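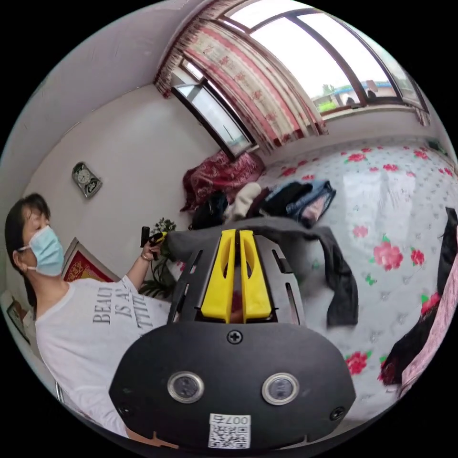 *Slide 1. "BEAUTY IS A THING," gray letters on a white tee*

**Shirts that talk: notes for the Plevora evening, Sep 3, 2021**

Leave slide 1 up while people find seats. Say hi, thank Hatem Abdel Rahman for lending me the room and the clicker (mine died again).

Opening: read the shirt out loud, slowly. Then ask who in the room is wearing words right now. Make them look down! People forget what's on their own chest, I do it all the time. I once wore a shirt saying LAST CALL to a retirement lunch.

**Slide 2, where I come in**

- I wrote shirt copy for Bouvier for 16 months. Paid per line, and the lines were short, so you can imagine.
- My first batch had 101 slogans in it. They printed three. The one that sold was the one I'd typed as a placeholder, SOMETHING NICE HERE. I still get mad about it.
- Pause for the laugh. If there's no laugh keep going, don't explain it.

**Slide 3, the vague ones**

My favorite kind, and the reason for slide 1. Beauty is a thing. OK, what thing? You fill it in yourself. Compare with the Skuvalia line (hold up the pink one from the bag), which tells you exactly how to feel before coffee, and I'm tired of it by the second read.

Themis Chatzigeorgiou used to run the print shop and had a test for this: would you still wear it to the dentist? Tell the dentist story only if we're running ahead.

**Slide 4, line breaks**

- Go back to the whiteboard and write a five-word slogan on one line, then on three. Ask which one they'd buy.
- Small words stranded on their own line look like a mistake. Sometimes I like that.
- Jackets and bag straps eat the ends of lines, so put the good word in the middle.
- Mention the Jernard order: 1310 shirts, an apostrophe in the wrong place, every single one shipped. I found one at a yard sale in February and bought it, obviously.

**Exercise, 20 minutes**

Pairs. Markers and blank shirts are in the box by the door. One slogan each, no puns on coffee, wine or Mondays. Swap shirts when you're done and your partner has to wear yours through the break.

Get the markers back!! They're Hatem's.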